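Against the Snack Bowl: A Case for Sorting at the Table
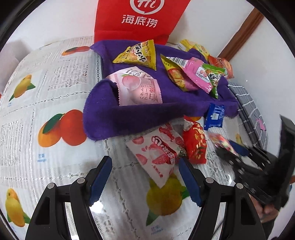
The mixed snack bowl is a storage method chosen by default. Packets come into the house in one bag, the bag is tipped out, and whatever shape the pile takes becomes the system. I have kept one of these piles for years and have come to think it is a poor way to hold small wrapped food. The better method is to sort on a flat surface, by wrapper, before anything goes into a container.

The objections to sorting are well known. Christos Balaskas put most of them to me in January, after I had rearranged the table at his place in Dolilitz without asking. His position is that snacks are short-lived stock. They will be eaten within weeks, so any labour spent on order is lost. He also holds that guests like to dig.

I accept the first point only in part. Turnover in a mixed pile is uneven. Large, bright packets sit on top and go first. Small ones slide down the sides, and a flat packet will lie under a fat one until the fat one is moved. When I emptied my own container last month it held 116 pieces, and 33 of them were past the printed date. Nearly all of those were small. The fast stock had been replaced several times over the slow stock, which never had a turn.

Colour does not help as much as people expect. Peach, mango and orange flavours all tend to come in yellow, pink or some mix of the two, and a fruit on the wrapper may belong to a hard candy, a jelly or a biscuit. Form is a more reliable key. A candy with crimped or twisted ends behaves one way in a box; a flat sealed packet behaves another. Crimped ends catch on each other and hold the pile open. Flat packets stack on edge like index cards and can be read along the top. Mixing the two gives up the advantages of both.

My method is as follows. Spread a cloth on the table. A plain one is best, though a crumpled one works if the folds are deep enough to stop round pieces rolling. A printed tablecloth is the worst surface for the job. If the cloth has fruit on it and the wrappers have fruit on them, the eye spends time separating the two, and small packets get left behind. Sofia Sarantis uses the reverse side of hers, which costs nothing.

Take pieces from the bag one at a time. Tipping is quicker by a few seconds and puts crackers under candy, where they break. Make four groups: flat packets, crimped or twisted candies, foil pieces, and anything with an odd shape, such as the triangular packets some crackers come in. Turn each piece so the date shows. Some wrappers print it on the crimp, where it is hard to read, and these should be checked in good light before they go in with the rest.

The paper bag should be kept. A stiff shopping bag with a flat base will stand on its own or against a wall, and it makes a reasonable overflow bin for the odd shapes. It should not be used for the whole lot. It is deep and narrow, so it reproduces the pile in a taller form. I tried a Kurville divided tray for the small pieces and found the compartments too shallow for crimped candy, though fine for foil. A shoebox with a strip of cardboard down the middle did better.

Jarmila Kratochvíl makes a stronger objection than Balaskas does. She says that a sorted box discourages people from taking anything, because a gap in a row is noticeable and a gap in a heap is not. I have seen this happen. At a card night on a Friday, visitors left the box almost alone and finished a loose handful I had put down beside it. Her answer is to abandon the box. Mine is to keep the stock sorted and put out a small mixed dish from it, drawn from the oldest dates. The dish can be as untidy as anyone likes.

That arrangement does mean two containers and a refill every few days. I do it while the kettle boils. The last full sort, 51 pieces from a single shopping bag, was finished before the tea was cool enough to drink, and the only piece I could not place was a soft pouch that might have been jelly. It went in with the odd shapes.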